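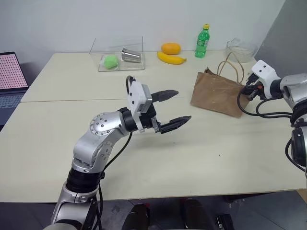 기계가 집안일이나 매장 일을 대신할 수 있느냐는 질문에서 우리 조의 과제가 시작되었다. 처음에는 설거지와 빨래 개기까지 후보에 넣었으나 한 학기 안에 볼 수 있는 범위가 아니어서 장바구니 작업 하나로 좁혔다. 계산대에서 봉투에 물건을 담는 일, 집에 와서 봉투를 열고 꺼내는 일이 여기에 들어간다. 사람에게는 쉬운 일이지만 두 팔 로봇에게는 대상마다 조건이 다르다. 종이봉투는 위가 열려 있고 꼬인 종이 손잡이 두 개가 서 있어서 집게가 들어갈 길을 먼저 가린다. 뒤쪽에 놓인 바나나는 세게 쥐면 무르고, 초록색 음료수병은 쥐는 높이에 따라 기울어지며, 유리그릇은 투명해서 카메라가 윤곽을 놓치기 쉽다. 봉투 자체도 쥐는 순간 모양이 바뀐다.

1. 조사 방법

자료는 두 가지로 모았다. 하나는 작업대에서 진행한 실습이고, 다른 하나는 매장 근무자와 가정에서 장을 보는 사람들에게 받은 설문이다. 설문은 20명에게 돌려 17명의 답을 받았다. 질문은 어떤 일을 기계에 맡기고 싶은지, 어느 정도 느려도 참을 수 있는지, 물건이 상하면 누가 책임져야 하는지였다. 식료품점 Keogh와 생활용품점 Brilline의 근무자도 답해 주었다.

실습에서는 작업을 네 단계로 나누어 적었다. 봉투에 접근하기, 입구를 벌리거나 고정하기, 물건을 쥐기, 물건을 놓고 손을 빼기이다. 단계마다 걸린 시간과 사람이 손을 댄 이유를 기록지에 썼다. 단단한 물건을 쥐는 단계는 개입이 적었고, 봉투를 다루는 단계에서 개입이 가장 많았다.

2. 봉투와 비닐

종이와 비닐은 조에서 따로 다루기로 했다. 크라프트지는 접힌 자리를 따라 휘고, 집게 끝이 조금만 어긋나도 한쪽 면이 안으로 밀린다. 구겨진 투명 비닐은 빛을 여러 방향으로 반사해서 경계를 찾기가 어렵다. 손잡이 두 가닥이 겹쳐 있으면 어느 쪽이 앞에 있는지도 판단해야 한다. 사람은 손끝의 감각으로 이 문제를 넘기지만 집게에는 그만한 감각이 없다.

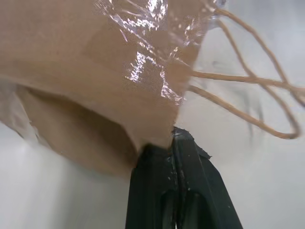

Kirsty Hollis는 중간 발표 때 우리가 속도에만 신경을 쓴다고 지적했다. 매장에서는 느린 것보다 봉투가 찢어져 뒤에 선 손님까지 기다리는 상황이 더 큰 문제라는 의견이었다. 집에서는 반대로 오래 걸려도 괜찮지만 시작하기 전에 사람이 물건을 정리해 주어야 한다면 쓸 이유가 줄어든다고 했다. 이 의견을 받아 평가 항목에 '사람이 미리 해 주어야 하는 일'을 추가했다.

항목을 추가하고 나니 표가 꽤 달라졌다. 봉투를 세워 두기, 물건 사이를 띄우기, 비닐을 벗겨 두기가 모두 사람 몫으로 적혔다. 이것까지 합치면 기계가 맡은 부분은 처음 생각보다 작다.

3. 설문 결과

응답자 17명 가운데 7명은 장 본 물건의 정리를 기계에 맡기고 싶다고 답했다. 나머지는 청소나 무거운 짐 옮기기를 먼저 골랐다. Keogh 근무자는 과일과 병을 한 봉투에 담는 순서가 가장 걱정된다고 썼고, Brilline 근무자는 유리 제품은 포장까지 사람이 하는 편이 낫다고 썼다. 응답자가 적어 전체 소비자의 생각으로 볼 수는 없다.
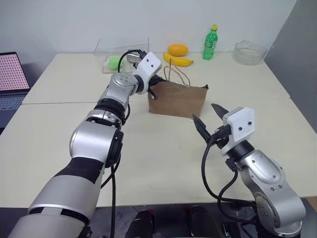 작성: Istari 조 | 제출일: 2021. 3. 8. | 과목: 생활 자동화 실습

4. 두 팔을 쓰는 문제

봉투 작업에는 팔이 두 개 있는 편이 유리하다. 한쪽이 입구 모서리를 맡는 동안 다른 쪽이 물건을 옮길 수 있다. 다만 두 팔이 같은 공간에 들어가면 서로의 길을 막고, 팔에 달린 케이블의 여유도 계산해야 한다. 우리 조는 봉투를 작업대 가운데에 두는 배치와 한쪽으로 치우친 배치를 비교했는데, 가운데 배치가 계획을 세우기 쉬웠다. 실제 부엌에서는 봉투가 늘 가운데에 놓이지 않으므로 이 비교는 범위가 좁다.

5. 판단

정해진 자리에 놓인 단단한 물건을 하나씩 옮기는 일은 맡길 만하다. 얇은 종이와 비닐이 섞인 봉투를 사람 도움 없이 처리하는 일은 아직 맡기기 어렵다고 보았다. 매장에서는 봉투 규격을 하나로 정하고 거치대를 쓰면 조건이 나아질 수 있다. 가정에서는 봉투도 물건도 매번 달라서 같은 방법을 쓰기 어렵다.

6. 남은 과제

9월에 시작하는 후속 과제는 Celtidach 조가 이어받는다. 기록지 양식과 설문 원본은 공유 폴더에 넣어 두었다. 다음 조는 손잡이가 없는 봉투와 천 가방을 추가하고, 개입 이유를 쓰는 칸을 단계별로 나누어 주기 바란다. 지금 양식은 칸이 하나뿐이라 봉투 때문인지 물건 때문인지 나중에 구분하기가 힘들었다.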